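Grosari Waste & Drain Fittings for Kitchen and Utility

Home > Plumbing > Waste Pipe and Fittings > Grosari

Price and stock updated Jan 27, 2020

Full Grosari waste range now in at the trade counter and online. Pipe, traps, elbows, tees, couplings, cleanouts, adapters. White and gray in most parts, black in a few (see below). Sold by the piece or by the box. Box price kicks in automatically in the cart, no code needed.

Slip joint and solvent weld both stocked. Do not mix them up. Slip joint parts have the big ribbed nut, solvent weld parts are plain socket. We get returns every week on this and we can't take back anything with cement on it.

What's in the range

P-traps, 1-1/4 in. and 1-1/2 in., with or without cleanout plug
S-traps, replacement only, check your code before ordering
Bottle traps, 1-1/4 in. only
Double bowl kits, center outlet and end outlet
Dishwasher branch tailpieces
Standpipes for washing machine, 1-1/2 in. and 2 in.
90 and 45 elbows, long sweep 90s
Sanitary tees and wyes
Trap adapters, male and female
Washers, nuts, escutcheons, test caps

Pipe comes in 10 ft lengths. We'll cut to 5 ft for shipping if you ask in the order notes, otherwise it goes freight and freight is not cheap. Cuts are free. Cut pipe not returnable.

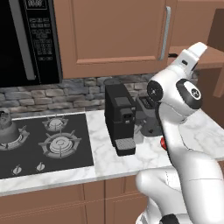

Slip joint nuts are hand tight plus a quarter turn. Thats it. The Grosari washer is softer than the old Ashour one and will squeeze out if you lean on it with channel locks. If it weeps, take it apart, look for grit, put it back together. Bevel on the washer faces the joint.

Double bowl kits

Part no. 296 is the end outlet kit, 562 is the center outlet. Same tee, same tailpieces, different arm length. Both come with a baffle tee, tailpieces, all nuts and washers. Trap not included, order seperately. If your bowls are different depths get the extension tailpiece too, the one in the box is short.

Garbage disposal on one side? Use the disposal kit, part no. 848. It has the flanged elbow. The standard kits won't bolt up to a disposal outlet and the adapter people ask us about was dropped last year.

Measure before you order:
- sink outlet center to wall outlet center
- bottom of strainer down to center of wall outlet
- distance between strainers, center to center
- wall pipe size, outside diameter

Email those four numbers to the counter and Matvii Derkach will send back a parts list, usually same day. A sketch on scrap paper is fine. Phone photo of the sketch is fine too. Please write inches or mm on it.

Colors

White: everything.
Gray: pipe, elbows, tees, couplings, adapters. No traps in gray until February.
Black: 1-1/2 in. only, pipe and elbows and one P-trap. For exposed work mostly. Scratches show, so leave the sleeve on till you're done.

White and gray are the same compound and same wall thickness. Price is the same. Black is a bit more.

Will it fit what I've got?

Grosari slip joint fits any standard tubular brass or plastic tailpiece in the matching size. Fits Bokirov traps, we've run the two together on plenty of jobs. Older Ashour parts have a finer thread on the nut, so use the Ashour nut on the Ashour side and the Grosari nut on the Grosari side. Do not force it. For cast iron or galvanized you need a transition coupling, those are under Cludivura on the couplings page.

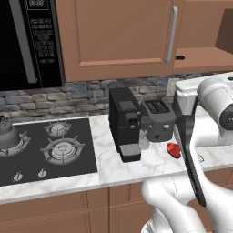
Microwave over the cooktop, stone backsplash behind the counter.

Solvent weld notes

Cut square, deburr inside and out, dry fit first. Mark the fitting and the pipe with a pencil line so you can line it up again once the cement's on. Primer where your code wants it. Push, quarter turn, hold it. Leave it alone after that and read the can for cure time, cold garages take longer. Cement and primer don't ship by air.

Slope on horizontal runs is 1/4 in. per foot for the sizes on this page. Strap it so it stays that way. Long runs under a cabinet floor sag if you only strap the ends.

Customer comments

"Replaced the whole mess under a double sink with the 562 kit. Had to trim one arm. No drips. Instructions are tiny print tho." - Constanza Navarrete

"Ordered gray elbows, got white, they swapped them without any fuss. Would of given five stars otherwise. Four." - Haruna Yokoyama

"Good nuts. Easy to grip with wet hands." - Tomoyo Ebihara

Ordering and returns

Counter orders before noon go out same day, weekdays. Local pickup, bring the order number. Pro accounts get box price on single pieces, ask Miyuki Yokoyama in accounts for the form. Takes 2 days to set up.

Returns 30 days, clean and unused, in the bag if it came in a bag. Opened kits ok if all the pieces are there. We check. Missing washers get charged at the single price.

Short on a box? Tell us within a week. Send the label off the end of the carton, it has the packing code on it.

Also see: Cludivura couplings, Bokirov traps, pipe straps and hangers, cutters and deburring tools, cement and primer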